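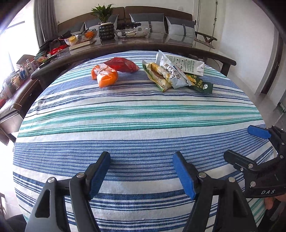 Workshop Answers > Student Projects > Grippers and Handling

Search questions, tags or members Go

Two hand-held grippers, soft packets on a striped cloth: fingertip position drifts and the log shows closures that never happened

Asked April 24, 2023
Tags: student-project, gripper, calibration, fiducials, household-objects

Second-year group project, three of us. The task is tidying groceries on a domestic table: snack bags, a milk pouch, a carton, one orange packet with clear film over it. We record demonstrations with a pair of hand-held grippers, one per hand, each with a wide-angle camera looking down over the fingers. The fingers are black plastic on a hinged linkage with blue pads at the tips. A small policy is trained on the recordings afterwards. The module calls the project Bunton, so the folders below have that name.

Jaw width is not measured by an encoder. We find the two blue pads in each picture by colour threshold, take the centroid of each, and convert the separation to millimetres with a lookup table made in February. Wrist position comes from visual tracking on the same camera.

Two faults:

1. Jaw width reads short when the gripper is open over the tablecloth. The cloth has bands of white, several blues and a teal-green. With the jaws fully open and nothing between them, the width sometimes falls for a few samples and the segmenter marks a grasp. One recording of 900 samples had false closures in the approach phase, before either hand had got to the packets.

2. Wrist position drifts sideways when the camera is low over the cloth and recovers when it is lifted. It is worse moving along the stripes than across them.

Already tried: narrower hue limits (loses the pads in shadow on the window side), a median filter on the width (delays real closures), and a shorter exposure (no change to fault 2).

We would like to keep the cloth. The marking scheme gives credit for an ordinary home setting, and our recordings so far all use it. Is there a fix in software, or do we record again?

3 answers

Answer 1 (accepted)

The faults have separate causes, so treat them separately.

Fault 1. Your threshold is picking up cloth. Blue pads over a cloth with several blues in it will do that at some angle whatever limits you choose. When a band touches the pad in the mask, the two become one blob and the centroid moves towards the middle of the jaw. Your lookup table then reports a smaller opening.

The pads cannot be just anywhere in the picture. The camera is fixed to the gripper, so each pad travels along one short path as the jaw opens and closes. Use that:

- Record a slow open and close over plain white paper. Mark the pad centroid throughout.
- Fit a curve to each side. Save it per gripper. Do not share one curve between left and right hands, even if the parts are nominally identical.
- At run time, search only in a narrow strip along the curve and mask out everything else.
- Inside the strip, match the outline of the pad against a template and ignore hue. A stripe runs straight through the strip and a pad has an end.
- If the linkage moves both fingers together, require the left and right positions to agree. Mark the sample as missing if they differ by more than your tolerance, and interpolate.

This works on existing recordings provided the camera mount has not been moved since. If it has, you need a new curve for the later ones.

One more point on your two-handed set-up. The other gripper comes into view from the side when the hands are close together, and its pad is the same blue. A whole-picture threshold will take it as a candidate. The strip removes most of these cases. Check the remainder by hand.

Fault 2. Repeated stripes are poor texture for tracking. A feature on a stripe edge is well located across the stripe and badly located along it, so the estimate slides in that direction. That agrees with what you report. When you lift the camera it sees furniture and walls again and the error closes.

In software: cap the number of features taken from any one cell of the picture so that the cloth cannot outvote the room, raise the corner threshold, and mask out both fingers. The fingers are fixed relative to the camera apart from the jaw motion, and the tracker will otherwise count them as evidence that you are not moving. Then run the tracker a second time over the whole recording with the map from the first pass.

If drift remains, leave the groceries at the far side and tilt the camera slightly further up on approach. That does need new recordings.

Answer 2

Use a plain tablecloth. We did ours on a grey one and had no trouble. Or paint the pads pink.

Answer 3

I would not paint them. Paint on rubber changes the friction and flakes off on plastic packets. Coloured sleeves might do, but your old recordings would no longer match the new ones, and a policy trained on both will see two different grippers.

Adding to the accepted answer: check the lookup table itself. A wide-angle lens compresses distances towards the edge of the picture, so equal steps in jaw width are not equal steps in pixels. If the February table has only a few points in it, the open end is where it will be worst. Ours had the two end stops and a straight line between them — adequate for cups, useless for thin bags.

Also, do not segment on width alone with soft packets. A snack bag gives way as the jaw closes and there is no clear stop. We marked a grasp only when width had settled and the wrist then moved upwards. That rule would reject most of your false closures without touching the vision.

I ran this on 1000 samples from our club's set and labelled the same ones by hand. The disagreements that remained were nearly all on the milk pouch, where the jaw creeps inwards during the lift.

Comments (4)

Wilson Guzmán: Asker here. Strip along the curve fitted and run on the old recordings. False closures in the approach phase are gone except where the hands cross. The mount on the right gripper had been refitted once, so that one has two curves. Fault 2 is improved by the feature cap, still some slide along the stripes.

dadard: Did you mask the fingers before the second pass or only in the first? It needs to be both.

Wilson Guzmán: First only. Will rerun.

mandagi_k: What tolerance did you use for left and right agreement? Ours rejects good samples when the jaw is under load on one side.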